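What Is a Network Switch?

Have you ever wondered how lots of computers can talk to each other at the same time? They need a helper! One of the best helpers is a flat box called a network switch, and plenty of people walk right past one every day.

Think of a mail room in a big school. Letters come in, somebody reads the name on each one, and off it goes to the right classroom. A switch does the same job with messages, only it's super fast – faster than you can blink!

A desk is a good home for a switch, with cables close by and maybe a bag of cassava chips in a basket on the wall. (Keep the crumbs away from the cables, please!)

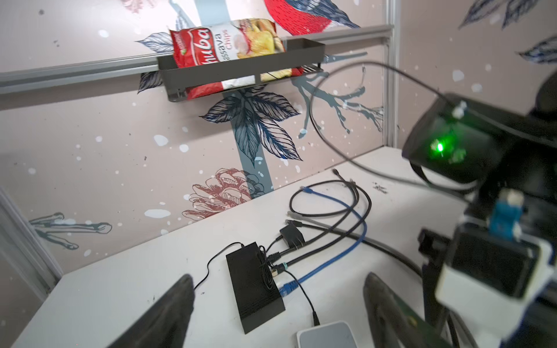 Ports and plugs

The little square holes in a switch are called ports. Each one fits an Ethernet cable, and the plug goes in with a tiny click. I love that click! Ports can be blue, black, gray or yellow, and some switches have a whole row of them side by side. You don't have to fill them all. An empty port is just waiting for its turn.

The other end of the cable might go to a computer, a printer or a game console. A switch needs electricity too, so many of them come with a power adapter – a small box on a thin cord.

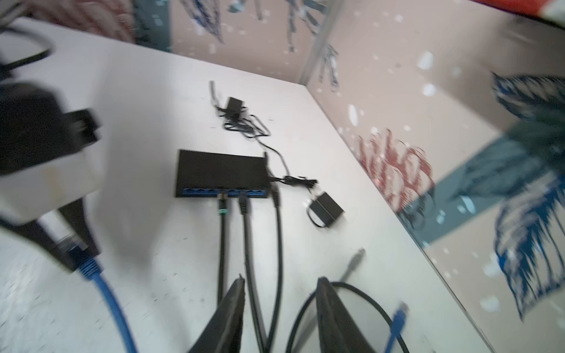

Cables love to tangle, so it helps to follow one slowly with your finger, from the plug all the way to the other end. Ask a grown-up before you touch anything, and never pull on a cord.

Try it yourself! Get 4 friends and sit in a circle with one person in the middle. That person is the switch. Write a note, put a friend's name on it and hand it to the switch, who passes it on. Now everybody send one at once!

Written by Despina Stefanou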